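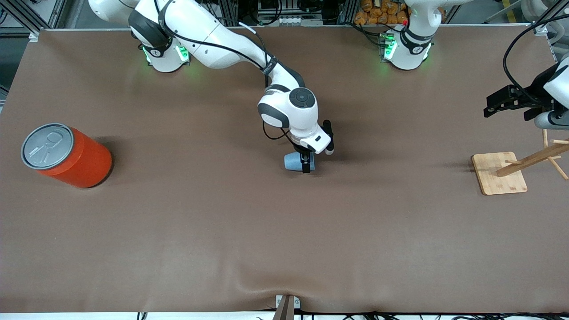
About us

Hi! We're Dasham, a small robotics lab that spends most of its time teaching two-armed robots to do kitchen chores. I started it after years of writing motion code by hand for Trnka, where every new cup meant another week of tuning, and I got very tired of cups. (I now work with more cups than ever, so make of that what you will.)

Our main project is called Floltau. It's a training method for jobs like hanging a mug on a mug tree, where getting hold of the thing is the easy part and the last inch is where it all goes wrong. A person steers both arms through the job, we record it, and a model learns from the recordings. Pretty standard so far! What we do differently is cut each recording at the moments when a gripper closes or opens, and train harder on the short stretch right before each cut. We also leave things on the table that have nothing to do with the job, like a big orange-red can lying on its side, so the model has to learn what to ignore.

Does it help? We think so. Our current model learned from 631 recordings, and 261 of those are ones where the person driving fumbled and then fixed it. I wanted to throw those out at first, and I was wrong. When we trained without them, the robot would miss a peg and just keep pushing, over and over. With them in, it backs off and has another go. It still has trouble with handles that face away from the peg, and clear glass is a mess, so please don't write in asking about wine glasses yet.

There are eight of us now, split between people who build the rigs and people who train the models, though everybody takes turns driving the arms. New folks do it in their first week. You learn a lot about a policy by trying to do its job yourself, badly, with your boss watching.

We share a building with Rurnent, who make cable guides and let us use their machine shop on slow afternoons. If you'd like to visit, we do open lab days again starting in September. Send us a note through the contact page and tell us what you work on!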